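Setting Safe Approach Limits for Bin Work

Posted 13/12/2018 by Asif Minhas

If you've just moved your arm over to plastic bins, welcome, and please put the kettle on before you change any speeds! Shahzad Tanoli and I wrote these rules for the Ovutia benches back in February, and we've fiddled with them ever since (mostly after arguments, all of them friendly).

First, teach the bin walls as well as the floor. People remember the floor and then clip a side on the way out. Jog down slowly, stop short, and look through the wrist camera before you save the point.

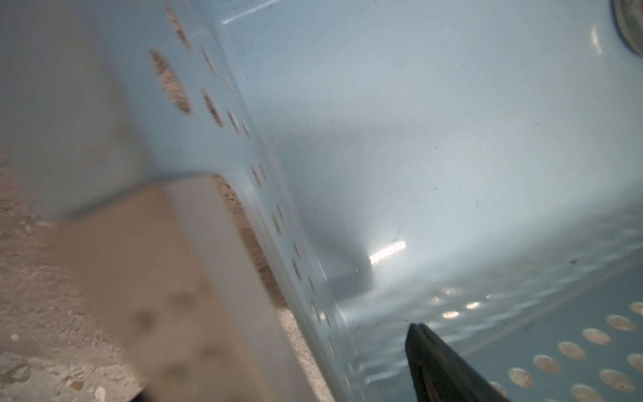 Gripper fingertip near the perforated floor of a blue bin, with overhead light glaring off the plastic.

Glossy plastic throws bright spots back at the camera, and a bright spot can colour your judgement about where an edge is. Tilt the wrist a little, look again, and only then save. Our house limit inside the walls is 200 mm per second, and we drop well under that for the last bit of the descent.

Next, write the limits on the job sheet, with your initials and the program number. Ours for the blue bin is 954, so please don't overwrite it, however tempting it looks in the list.

Last of all, run the whole path once with the gripper open and nothing to pick, keeping your hand near the stop button. Then save a copy to the Calado folder before you go home.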